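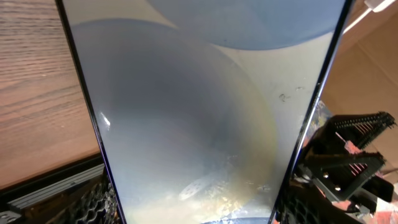

PRESS RELEASE
For immediate release
Trundbridge, 24/07/2025

Plikach, the cloth for smeary see-through panels, goes on sale in Trundbridge

Hello from the Gresel workshop! I'm Farhad Rashti, I run Gresel, and I'm very pleased to say that our new cleaning cloth, Plikach, is on sale from today at our own counter and at Solberg Hardware on the high street.

I've been making household cloths for a good while now and the question I get more than any other is about clear panels. Cabinet doors, display lids, the front of a machine, the cover on a record player, all the see-through bits of a home or a workshop. People wipe them, they look fine, then the light comes round and there's a milky haze right across the middle with a little crowd of specks over on one side. You wipe again and it moves somewhere else. I've got several of these panels myself and I know exactly how cross they can make a person.

Most of that haze is old cleaner, skin grease and fine dust that has been pushed about with a cloth that was already full. So we set out to make one that picks up and holds on. Plikach is a two-sided cloth, a looped side for lifting the dirt and a flat side for the finish, and it needs plain water and nothing else. The edges are stitched with a soft thread (the first samples had a stiff hem that left fine lines, and I still have a bag of those under my bench if anyone wants dusters).

We also spent a silly amount of time on corners. Plenty of panels have a dark border, and grime loves to sit just inside it where a folded cloth rides straight over the top. Plikach has one corner cut to a narrow point and lightly padded so you can run it along the inside of the border with a fingertip. My own favourite part, that!

How I'd use it:

Brush or blow off any loose grit before you touch the panel.
Wet half the cloth and wring it until it stops dripping.
Work from the top down with the looped side, in straight overlapping strokes.
Do the border with the pointed corner.
Turn to the flat, dry side and go over it all once, lightly.
Look at it from a low angle, with a window or lamp on the far side, and go back for anything you missed.

That last one is worth the bother. Looking straight on, you mostly see whatever is behind the panel or reflected in it, and the smears hide. If the panel is sitting over something delicate, wring the cloth out twice. And please test a small patch first if you think yours is plastic, as old acrylic scratches very easily and no cloth will mend that. A yellow tinge in the plastic itself won't wipe off either — I'd love to say otherwise.

Before we settled on the final weave we lent samples to 154 households in and near Trundbridge and asked them to be rude about it. They were. The cloth is bigger than it was, the label is now on a loop you can snip off, and the colour has gone from white to a mid grey that doesn't look grubby after one go. Thank you to everyone who filled in the form, and to the gentleman who sent his back as a drawing.

The first run is 3000 cloths, sold in packs of 2. Wash them at a normal warm setting with no fabric softener, which clogs the loops, and dry them on a line or over a radiator. A larger version for shop counters and display cases should follow in November if the mill is on time.

I'm happy to send samples to anyone writing about homes, repairs or cleaning, and you're welcome to come to the workshop and bring your worst panel with you. The kettle is usually on.

Press contact: Farhad Rashti, Gresel, Trundbridge
Samples and pictures on request.

ENDS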